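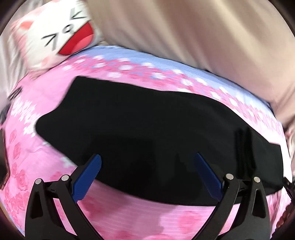
Black garment on the floral sheet, gripper open.

The quota for garments was 600 episodes. At the end of March the operator had 742 on the drive, and Trivix had accepted 17 of the last batch of 21.

The four rejections came with codes. Two were for speed. One was for a finger leaving the view. The last was code nine, which the Bemmont handbook defined as "intent unclear." The operator read the entry twice and opened the episode.

It was a black garment on the pink sheet, flat, the gripper held open over it. The pillow with the cartoon face was in the corner. The fingers stayed open for eleven seconds. Then they closed on the cloth and the fold went normally - near edge to far edge, release, withdraw.

The handbook allowed two seconds of hesitation. Anything longer taught the model to wait.

The operator filed an appeal. The form had a field for cause and the operator typed: Deciding where to take hold. Honkanen, the review system, answered at 4:40 in the afternoon. Deciding was not a listed cause. The listed causes were occlusion, slip, interruption and equipment.

The operator selected interruption and sent it again. The episode was accepted and moved to the Drondano set, where it was given a weight of one, the same as the others.

In the next session the operator spread the black garment on the sheet, started the recording and closed the fingers inside two seconds. The grip was poor. The cloth slid out halfway through the fold and had to be taken up again. Code: slip. Accepted.

A build went out some weeks later, and the operator was sent a clip of the test arm as a courtesy. It had a gray towel on a bare table. The arm came down over the towel, opened its fingers and stopped. The operator watched the counter in the corner of the clip. At eleven seconds the fingers closed.

There was a comment box under the clip. The operator left it blank and went to strip the bed.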